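The Long Life of a Bag

Anika Castellanos has carried the same shopping bag for 16 years. It is dark blue canvas, with handles that have been sewn back on twice, and it has outlasted two cars and a marriage. She keeps it on a hook by the back door of her apartment in Dirnden, next to the dog's leash.

Castellanos repairs bags for a living. Her shop, two rooms behind a bakery on the main street, takes in backpacks, totes, tool rolls, bike panniers and the occasional accordion case. January is her busiest month. People clean out their closets after the holidays and find something they liked too much to throw away.

"Most of what comes in is a small problem," she says. "The zipper slider is worn. A strap pulled out. The owner thinks the whole thing is finished, and it needs 15 minutes at the machine."

The basic repairs have changed little. The materials have. Her mother, who ran the shop before her, worked mainly with canvas and leather. Both take a needle well, and both can be patched by anyone with patience. Coated fabrics and rubbery sheet goods are a different matter. Every hole made by a needle in a coated material is a place where water can get in, and it doesn't close up again. A crease that gets folded the same way year after year will turn pale, then crack. Scuffs dull the surface long before they weaken it, so a bag can look worse than it is.

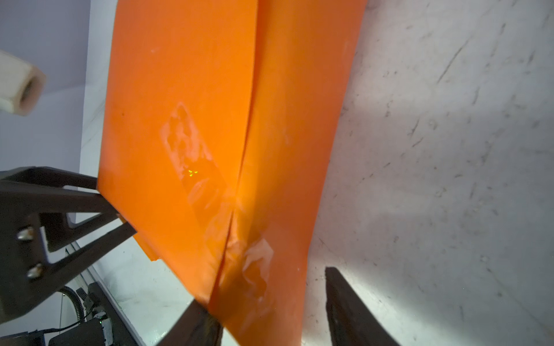

What wears out first

Mervin Perron spent much of his working life at Fortin, a maker of work bags and covers, where he ran the returns desk. He kept a notebook. Out of one batch of 300 returned bags, he wrote down 51 with a failed main seam. Nearly all the others had come back for hardware: buckles, sliders, snaps, a D-ring that had opened up under load.

"Fabric gets the blame," he says. "People see a worn patch and point at that. Then you look closer and the cloth is fine, but the thread is gone."

Perron is retired now and lives a few streets from Castellanos. He helps her in the shop on winter mornings, mostly with hardware, and argues with her about thread. He likes a heavy bonded nylon for almost everything. She prefers polyester for anything that will sit in the sun, and she has the faded awning samples in her window to back her up.

They agree on weight. A bag packed past what it was made for will fail where the strap meets the body, and it will fail sooner if the load swings. Perron tells customers to put the heavy things low and close to the back panel. Castellanos adds a second row of stitching and a backing patch inside, where it doesn't show, and charges a little extra for it.

They also agree on washing. Neither would put a coated bag in a machine. The heat and the tumbling lift the coating off the cloth, and once it starts to peel there is no good way to put it back. A soft brush, cool water and a drop of dish soap will take care of most dirt. The bag should be hung open to dry, upside down, away from the heater.

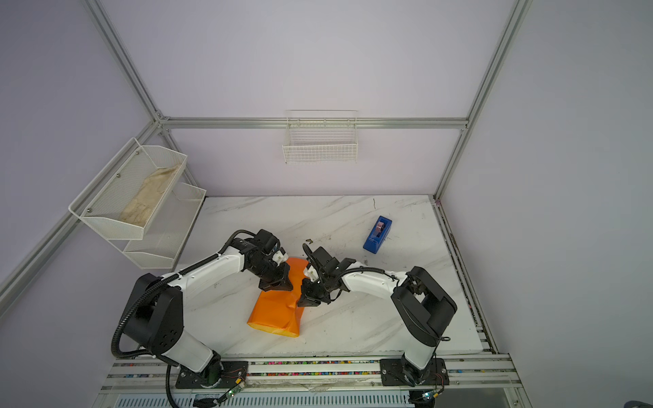

Storage is where owners do the most harm without knowing it. A bag folded flat and pushed under a stack of suitcases will hold those folds for good. Castellanos stuffs hers with old pillowcases and stands them on a shelf. She had one customer bring in a Skiron duffel that had spent nine summers in an attic, and the lining came away in her hand like wet paper. She cut a new one from cotton twill. The outside was still sound.

Parts can be a headache. Some makers sell buckles and sliders by the piece, and some answer no letters at all. Kimalov, whose backpacks turn up at the shop every week or so, changed its strap width at some point and left owners of the older packs with nothing that fits. Perron has a coffee can of old Kimalov buckles he saved from packs beyond repair. It is close to empty, and he has begun asking customers to leave him their dead ones.

Castellanos does turn some work away. If the cloth tears when she pulls it gently between two thumbs, new stitching won't hold, and she says so at the counter before taking any money. She'll offer to cut off the hardware and hand it back in an envelope. Most people take the envelope.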